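The Gauge at Trurngate 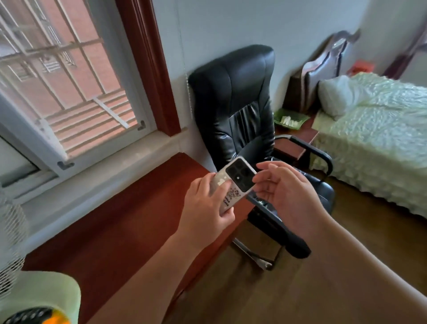 The river gauge at Trurngate was read twice a day, at six and at six, and the figure was entered in a green ledger in the pump house. The reader held the post under a contract with the Jang Water District that ran to four pages, of which three dealt with boots. By the second summer she no longer used the ledger first. She went up to the rented room, with its reddish-brown window casing and the white bars between her and the brick building opposite, and held the phone face down in both hands while she said the level aloud, twice, to fix it in memory. The case had a cartoon character on it. Then she turned it over and typed.

The gauge itself was an enameled staff bolted to the downstream side of the bridge pier. It was marked in hundredths. In still water it could be read to one hundredth, and in wind to perhaps five. The instructions said to take the mean of the highest and lowest wave over one minute. She did this with a kitchen timer.

In June the level fell. This was expected. The Vovley reservoir, upstream, closed its lower outlet every June for inspection, and the river dropped over the following days and then held. She had fourteen years of ledgers to compare against, most in the previous reader's hand, which slanted left and did not cross its sevens.

The river dropped and did not hold. It lost four hundredths a day, then four more, at the same rate in rain as in dry weather. She reported this by message to the district office. The office replied that the readings had been received.

She checked the staff for slippage. A staff that has slid down its bolts will read high, and one that has been pushed up will read low. She measured from the bottom bolt to the benchmark, a brass stud set in the abutment, using a steel tape and a plumb line. The distance agreed with the survey sheet. She measured it again the next morning with a different tape.

The office then sent an automatic sensor, a Jeltalell pressure unit in a gray tube, with a letter asking her to install it beside the staff and continue her own readings until further notice. The unit took a reading every fifteen minutes and sent it by radio. She clamped it to the pier at the specified depth and logged the serial number, 3,193, on the inside cover of the ledger.

The sensor reported that the river was level. It had not changed, according to the sensor, since the unit was switched on. She pulled it, rinsed the port, and put it back. It gave the same value to the third decimal. She lowered it into a bucket and raised it by hand against a ruler, and it followed the ruler without error.

On the staff, the water continued down. A band of dried weed now showed on the pier above the surface, and above that a second band, older, which she had never seen uncovered and which did not appear in any of the ledgers. The sensor, clamped at its fixed depth, was by then a hand's width above the water. It hung in open air and reported the level of the river.

She wrote this up in a single paragraph, with both sets of figures in columns, and sent it on July 12, 2024. She asked whether she should move the unit lower or leave it where it was.

The answer came the same evening. The office thanked her for the comparison. It had found the sensor stable and the manual series subject to drift, and it asked her to apply a correction to the manual series so that the two agreed. A table was attached.

At six the next morning she walked out on the bridge with the timer. The lowest mark on the staff was dry. She waited one minute, took the mean of the highest and lowest wave against the bare stone below it, and estimated the distance with the tape. In the ledger she entered the figure as a negative number. In the column beside it she entered the correction, and in the third column, headed Remarks, the word wind.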